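Tustix puts kitchen arm purchase on hold until trials show it pays

GERKSTEAD, August. Catering equipment buyer Tustix will not order robotic arms for its kitchens this year, and has told suppliers that a good demonstration will no longer be enough to win a contract.

The firm had set aside money for two arms at its Gerkstead site. That money stays in the budget, unspent, while Tustix asks harder questions about what it would be getting.

"We have been shown plenty of arms moving fruit about," said a Tustix spokesperson. "We have seen very few quotes that include fitting, repairs and the hours our staff would spend standing next to the thing."

Planning work so far has been done in simulation, with a white arm set up at a kitchen counter with a colander and a sink, and one orange to deal with. Tustix accepts that this is a cheap way to check reach and layout. It does not accept it as proof of savings.

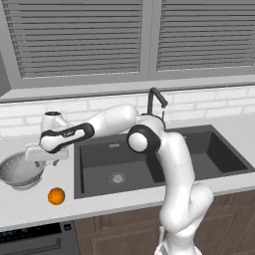

What suppliers will be asked for

Bids under the Fetuvach buying plan must now cover:

The full price, including fitting and training
A trial of 500 working hours in a real kitchen, at the supplier's cost
A log of every stop, with the reason for it
A yearly repair price, fixed at £884 per arm or less

Kwok, which runs the plan for Tustix, will mark the bids. Its first review put the yearly running cost of one arm at £3,372 before repairs, a figure missing from every sales brochure it was sent.

Bids close at noon on the last Friday of the month. Tustix may choose to buy nothing.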